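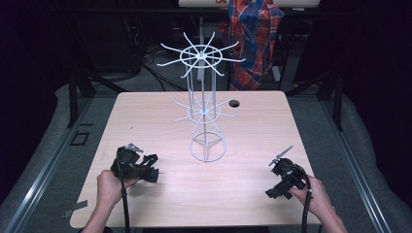
Plernside Arts Festival opens stall bookings
14/03/2021

Applications are now open for stalls at the Plernside Summer Makers' Market, to be held over two weekends in July as part of the annual arts festival. The market will be based in Suvarna Yard, with 56 pitches available on each day of trading.

Stalls are offered to artists, designers and makers who sell their own work. Prints, ceramics, jewellery, textiles and small furniture are all welcome. Bought-in goods will not be accepted. Stallholders may apply for one weekend or both, and must hold current public liability insurance.

Rajeshwari Rai, Head of Programme, said: "We were very pleased with the standard of work at the last market, and we would particularly like to hear from people who have not traded with us before. Five pitches each day will be kept for makers under the age of 25, at no charge."

The festival will also award a bursary of £600 to one new stallholder, funded by Proritz. Entries will be judged by the textile artist Padmavathi Thomas and by Younes Ait Ali of the Druteteo print studio.

A programme of free workshops for local teenagers will run alongside the market, including screen printing, mask making and an introduction to street theatre. Places must be booked in advance.

Application forms may be obtained from Annapurna Panicker at the festival office. Applicants should enclose three photographs of their work and state whether they require a table.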